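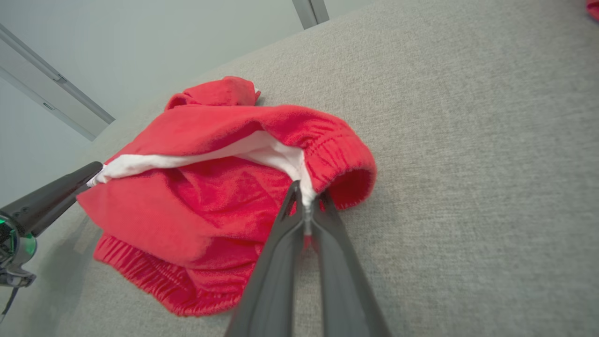

Posted by Gebremedhin Jemal in Arms and Grippers
April, 16 replies hidden by your filter settings — show all

Two-arm folder keeps grabbing the lining along with the shell. What am I doing wrong?

I have been building a two-arm laundry folder in the back room since the winter. Both arms are the Zurar kit with the long two-finger grippers, and I run them from the Tamiru controller on an old desktop. Each wrist has a small camera. I drive the arms by hand with a pair of leader arms, record what I do, then train on the recordings and let the arms try it alone.

Towels are fine. T-shirts are fine if they start out more or less flat. Shorts are where it falls apart, and the red fleece pair is the worst of them. They have a white lining, and when they land in a heap with part of the lining showing, the right gripper closes on the lining and takes a bit of the red with it. You can see the little fold between the fingertips, mostly white with some red at the bottom. Meanwhile the left finger goes to the other end of the same strip of white.

From there the arms lift, the lining comes up first, and the shorts hang inside out or close to it. The next step is supposed to find the two ends of the waistband and it never does. Most of the time it grabs a leg opening instead. Those are elastic and gathered on this pair, so I suppose they look like a waistband to the camera.

Things I have tried:

Slower closing speed on the fingers. No change that I could see.

Less grip force. Then it drops the fleece and keeps the lining, so that was worse.

Opening the fingers wider before the approach. It picks up more cloth, but it still picks up both layers.

More recordings. I am up to 100 for shorts, 2,977 for everything together. Shorts got slightly better between the first batch and the second, and then stopped getting better.

The surface is light gray upholstery. I like it because the fingers can press into it a little without faulting the arm. I have a hard tabletop I could use but I got a lot of overload stops when I tried it with towels.

I would rather not buy different grippers right now. Is this a training problem or a hardware problem? And does anyone have a fingertip shape that works for picking up one layer of fleece?

Ibsa Shiferaw
Marked as helpful by the poster

Some of each, but I would start with the recordings.

Look at where you put the fingers when you are driving. I had the same trouble with lined jackets, and when I went back through my own recordings I was going for the lining by hand about half the time. It is the easiest thing to see in the wrist camera. White on red is a very strong edge and the model will learn to go to it if you do. Yours has both arms going to the white, one at each end, which makes me think it has learned "find the white strip" and nothing much about shorts.

What I would do:

1. Pull out every recording where either gripper touches the lining first. Put them in a separate folder, don't delete them.

2. Record a new set where the first move is always the same. Pinch the outer fabric on top of the heap, lift until the whole thing hangs clear, let it drop, and look again. Do this even when the lining is in a good spot. One or two drops will usually put more of the outer side up.

3. Only after that go for the waistband, and drive to it the same way each time. Left arm first, hold, then right arm.

4. Mix in shorts without a lining. If you only have the one red pair in there it will learn that pair.

On the leg opening, I don't think the wrist cameras can sort that out by themselves when they are that close in. One is looking down its own fingers at a small patch of ribbed elastic, and a cuff and a waistband are the same thing from there. Do you have a camera overhead? A cheap one up high, seeing the whole work area, helped me more than anything I changed on the arms. You would need to record again with it running, so do it before step 2.

For fingertips, long smooth fingers that meet in a narrow point are okay for a raised fold and poor for anything lying flat. I print a short cap that slips over each tip, with a shallow lip on the inside edge, and I glue a strip of thin rubber to the face. The lip is what gets under one layer. Keep it small. My first ones stuck out too far and snagged on every seam. The file is in the Jurkbridge shared drive under Kalloto tips, second version. It was drawn for a different finger so check the width before you print.

I would keep the soft surface. The overload stops on a hard table can be tuned out but it takes patience, and the give helps you get under the cloth.

Comment from Gebremedhin Jemal:
Went through the shorts folder last night. You are right, I go for the white in a lot of them. I had no idea I was doing it. No overhead camera yet, but I have a spare webcam and a shelf bracket. Will the caps come off if they catch?

Comment from Ibsa Shiferaw:
They can. I put one small screw through the side. Two is better if your finger is wide enough. Leave the webcam focus on manual or it will hunt every time an arm goes past.

kalloto_spare
No votes yet

Turn them right side out before you put them down? I just sort mine first, takes around 10 seconds a piece. Also red is hard for cheap cameras, try with blue ones and see if it is the same.

Comment from Gebremedhin Jemal:
I could, but I want it to work from a pile straight out of the dryer. I will try a blue pair though.

tamiru_user_west
1 vote

Check the finger zero on your right arm before you record anything new. On the Tamiru controller it drifts if you power up with the gripper partly closed. Mine was off enough that a light pinch was really a hard one, and it dragged up whatever was underneath. Open it all the way, power off, power on, run the zero routine, then set your force again from the bottom. It is a five minute job and you should do it anyway if you are adding caps, because the closed position changes.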